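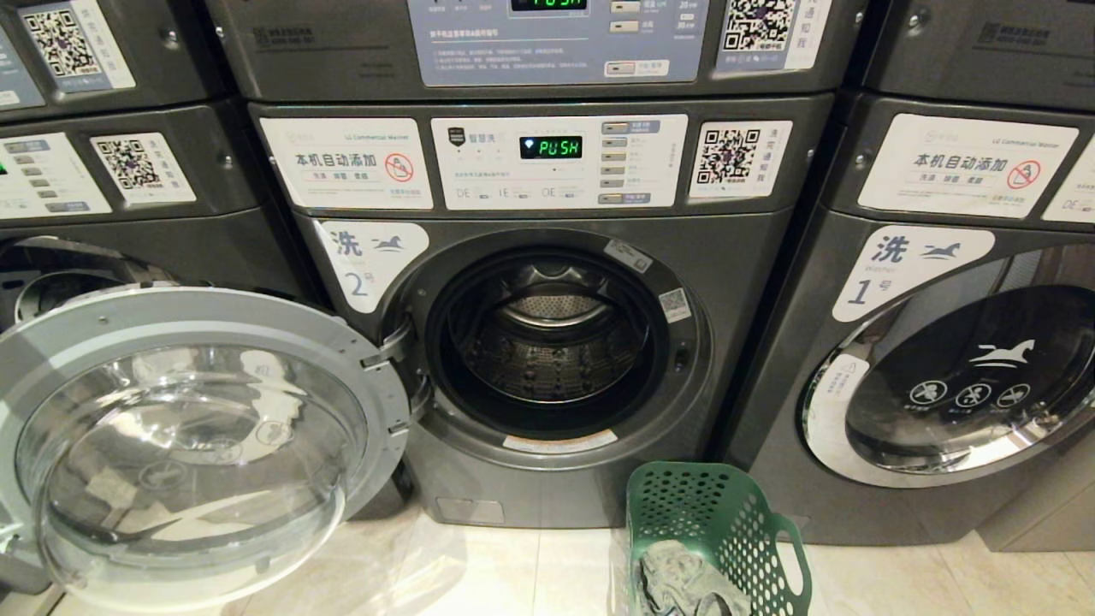 Washer 2 with the door open, and its neighbor, washer 1, on the right.

How to Do Your Laundry at a Self-Service Laundry in China When You Can't Read the Buttons

I put off using the laundry near my apartment for way too long. I had a bathroom sink, a travel clothesline and a stubborn streak, and for my first few weeks I washed everything by hand like I was on a camping trip. Then I sweated through every shirt I own, gave up, and hauled two bags down the street. It took me one slightly embarrassing evening to figure the place out, and now I go every week and kind of enjoy it.

So this is the walkthrough I wanted back then. It's for people like me who are staying somewhere for a month or a semester, speak a little Mandarin (or none!) and just want clean socks. The machines I use are big front-loading LG commercial washers, but most of this will get you through other places too. Prices and payment apps change a lot from shop to shop, so follow the sign on your wall over anything I tell you.

What to bring

Your phone, charged. I can't say this strongly enough. The first time I went I had 8 percent battery, and I spent the whole time hovering over the screen like it was a sick pet. Have your payment app set up and tested on something small before you go (buy a bottle of water with it or something). A translation app with a camera mode is the other thing you want, and download the Chinese language pack at home so you're not depending on the signal.

Bring a bag for dirty clothes and a different one for clean. I use an old Hemport tote for the dirty stuff and a folding one for the trip home. Add a couple of mesh bags for bras and socks, and a small towel or rag for wiping things.

You might notice I didn't say detergent. I'll get to that.

Know your washer from your dryer

The character you're looking for is 洗, which means wash. My place makes it easy. There's a white label on the machine with a big 洗, and the number right there with it, so washer number 2 is marked 2号. Number 1 has the English word "Washer" on its label too. 号 just means number.

For drying, look for 烘 or 烘干. Please check before you load! I once watched a guy fill a dryer with muddy gym clothes and I didn't have the vocabulary to stop him. In a lot of shops the machines are stacked in two tiers, and the ones up top may be washers or dryers depending on the place, so read the label on the exact door you're opening.

Remember your number. With a row of matching dark gray machines it's very easy to pay for the wrong one. I say mine out loud, which gets me looks.

The sticker about detergent

On the control panel of both washers in my photo there's a white sticker with bold black characters: 本机自动添加. That means "this machine adds automatically." There's a red prohibition symbol on it too. When you see 自动添加 on a washer, the detergent is normally handled for you, and you shouldn't pour in your own on top.

I missed this completely on my first visit. I'd brought a bottle of Fivar liquid from the supermarket and I gave it a generous glug, because that's how I was raised. My sheets came out feeling slick and I had to run the whole load again with nothing in it. Lesson learned, and I've still got most of that bottle.

If you have sensitive skin or you react to scented detergent, this matters. You don't get to choose what the machine uses. My friend Dayana Arellano gets a rash from nearly everything, so she does her pillowcases and T-shirts in the sink with her own soap and only takes towels and jeans to the machines. You can also do an additional rinse if your machine offers it – look for 漂洗, rinse.

Check the drum before you put anything in

Open the door all the way. The doors on these are big and heavy-feeling, with a domed glass window, and they swing out wide, so mind whoever is standing next to you. Then stick your head down and look.

Turn the drum by hand and look behind the paddle (that raised bar inside that lifts the clothes). Socks love to hide there. Run a finger or your rag around the rubber seal, especially down at the bottom where it folds over. You're feeling for coins, hair, tissue mush, and on one unlucky evening for me, a lipstick. Give the steel a sniff as well. If it smells sour, pick another machine. If they're all taken and you have to use it, run a rinse or a drum clean first. Drum clean is 桶自洁 or 筒自洁, and some shops let you run it free from the app before your wash.

Loading

Empty every pocket. Then shake things out and drop them in one at a time so nothing goes in as a ball. I used to stuff the drum because I was paying per load and I'm cheap, and everything came out half washed with gray stripes where it had been folded up. Now I fill it loosely and stop while I can still get my hand in flat above the pile.

Two tips for weird items. A duvet needs the drum to itself, or near enough. And anything with a long strap or drawstring goes in a mesh bag, because a wet knot of backpack straps and leggings is a terrible thing to sit and untangle in public.

Check the seal one more time before closing. A sleeve caught in the rubber can mean a leak, and it also leaves a nasty crease. Push the door firmly until it clicks. If the machine won't start later on, my first guess is always the door.

Paying and picking a program

There's a QR code on the panel of the washer, over on the right. Scan it with your payment app. Look closely at which code you're scanning, though, because machines tend to collect stickers, and there's another small QR label down near the door opening that isn't the one on the panel. What should come up is a page with the machine number at the top. Compare it with the number on the label! If they don't match, back out and start again before you pay.

You'll usually see a few programs on your phone, and buttons on the machine as well. Mine has a column of six small gray buttons next to the display, all labeled in Chinese. Point your translation app at them and take a screenshot of the result so you have it for next time. These are the words I'd learn first, wherever you go:

标准 – standard, your everyday wash
快洗 – quick wash, for things that are only a little sweaty
大件 – large items, like bedding
单脱 – spin only
冷水 – cold water
温水 – warm water
热水 – hot water

I do standard with warm for almost everything. If you're washing anything you love, go cold.

If the little green display says "PUSH," I take that as the machine asking me for a button. It's pretty much the only English on the control panel that's any help, and I was thrilled to see it. On my first visit I stood there waiting for something to happen after I paid, and I'd still be standing there if the woman next to me hadn't leaned over and pressed start. The start button is 启动 or 开始 on most machines.

When the app shows a countdown, take a screenshot of that too. It'll have the time and the machine number, and if you need a refund you'll want both.

While you wait

I don't leave anymore. I used to walk over to the Poduval coffee place on the corner, come back late, and find my clothes sitting in a damp heap on top of a machine. Fair enough, people need the washers. If you do go out, set your own timer for a few minutes before the end. The app notifications never reached my phone when I needed them.

Getting your clothes out

Wait for the lock to release, and don't yank. Pull everything out over your bag, then spin the drum by hand and check behind the paddle again. I'm missing one good running sock because I skipped this step.

If things are still dripping, run a spin before you head for the dryer. It's cheaper than extra dryer time. Wipe the seal if you've got your rag handy, and leave the door open a little so the inside can air out.

If something goes wrong

Look for a phone number or a support button (客服) in the app. I've had one load stop partway through. I sent my payment screenshot and a photo of the display with the message 机器停了, "the machine stopped," and the refund showed up while I was still sitting there being annoyed.

Next time I'll write up the dryers, including what they did to my favorite wool sweater in January.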